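Keeping a language you do not use every day

21st September

When I moved to Plovby I believed that my own language was safe in my head, like furniture in a house. I was worried only about the new one. I bought notebooks, I wrote the words for cheese and for rent and for dentist on small cards, and I put the cards on the kitchen wall with blue tape. The old language I left alone. It was there when I was born, so why should it go anywhere?

It did go. It went slowly, first the words for tools, then the words for feelings that are not big feelings. I can still say that I am angry or happy. But there is a word in my language for being a little offended and not wanting to show it, and last winter I searched for this word through a whole dinner. I found it in bed, at night, and I said it aloud to the ceiling.

So this year I decided to do something. I am writing it down here for other people who live in a second language, and also for myself, so I do not stop in November when it gets dark and I want only soup and television.

The first thing I tried was reading. I ordered a thick novel which everybody at home had read and I had only pretended to read at school. It has 800 pages. I was ashamed how slow I was. In English I now read with my eyes only, but in my own language I had begun to move my lips again, like a child. I gave up at the second wedding (there are many weddings) and took a book of short stories instead. With these I could finish one before sleeping, and finishing something was a good feeling.

The second thing was a list. I do not like word lists for a new language, they are dry, but for an old language a list is a different matter. Each word comes with a kitchen or a street. I wrote the word for the skin on boiled milk and at once I was back in my grandmother's house in Stekgate, not allowed to leave the table. I have now 65 words in this list. I add one only when I have lost it and found it again by myself. Looking in the dictionary is not permitted. This is a stupid rule perhaps, but I made it and I keep it. 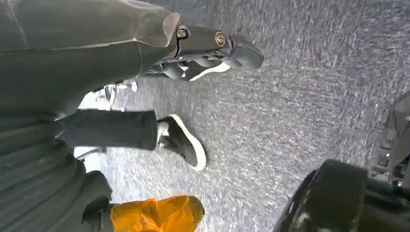 Round screws on a dark gripper, with a white curved piece underneath.

The third thing was to write by hand. I had typed for so many years that my handwriting in my own language had become foreign also. We have letters with marks on the top, and I noticed I was leaving the marks away, because in messages on the phone everyone does it. Now I write one page in the morning before I open the computer. Mostly it is about weather and what hurts. The marks are all there, and some of them are even in the correct place.

There is also the question of speaking. My telephone calls home are always the same call. Are you eating, is it cold, when do you come. I love this call but it uses a very small part of the language. I have started to ask for other things: how the neighbours divided the garden, what exactly was wrong with the roof. The roof gave me four words for my list! My mother was suspicious at first and asked if I was planning to buy a house.

Then there is mixing. I mix, everybody I know mixes. I used to be strict about it and stopped in the middle of a sentence to look for the pure word, and the other person waited, and the joke died. Now I let the English word pass and look for the right one afterwards. I think a conversation should not be an examination.

What I have not solved is numbers. I count in English when I pay and in my own language when I climb stairs, and I do not know who decided this. If I must remember a telephone number I say it in the language in which I heard it first, and I cannot translate it without a pencil.

Tomorrow I will try the thick novel again, from the second wedding. I have put it beside the bed with a bus ticket as a bookmark. If you also have a list like mine, write to me which word was the hardest to get back.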